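Pomare Community Pantry: an interview with the coordinator

The Pomare Community Pantry opened in April in the former reading room of the Clallico Building. It is overseen by the district's community services office, which appointed Noeline Cosgrove as its first coordinator. Mrs Cosgrove spoke to the residents' bulletin about the work of the pantry and its plans for the winter.

She explained that the service had been set up after a survey of households in Pomare and Pakine. Of the 139 replies received, nearly 100 said that the cost of the weekly shop was a serious concern. "We had expected a need," she said. "We had not expected it to be spread so evenly across the two districts. Pensioners and young families gave us much the same answers."

Members pay a small fee at each visit and choose their own goods from the shelves. Mrs Cosgrove regards this as the most important feature of the scheme. "A packed parcel has its place, and we still send them out to people who cannot travel. Most members would prefer to choose, and they waste less when they do."

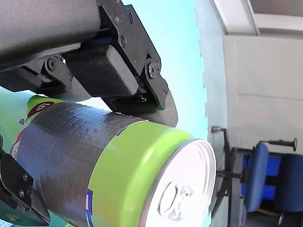
Donations and storage

Tinned food remains the most useful gift. Mrs Cosgrove asked that donors check the date on each item and avoid badly dented tins, which the pantry is obliged to refuse. Fish, fruit and cooked beans are wanted at present. Soup is in good supply.

Her colleague Raelene Waaka manages the store. "Goods with the shortest date go to the front," Ms Waaka said. "It is a simple rule, but it has to be kept every morning, including the mornings when a large delivery comes in at nine o'clock."

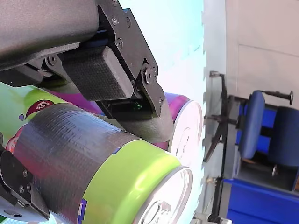 A purple can at the Pomare pantry.

Both women spoke of the need for a second cold cabinet. An application has been made to the district office, and a reply is expected before the winter timetable begins. Under that timetable the pantry will open for an extra two hours in the evening, for the benefit of members who work during the day.

Residents wishing to join should bring proof of address to the front desk. Donations may be left at the side entrance on Pandia Street during opening hours.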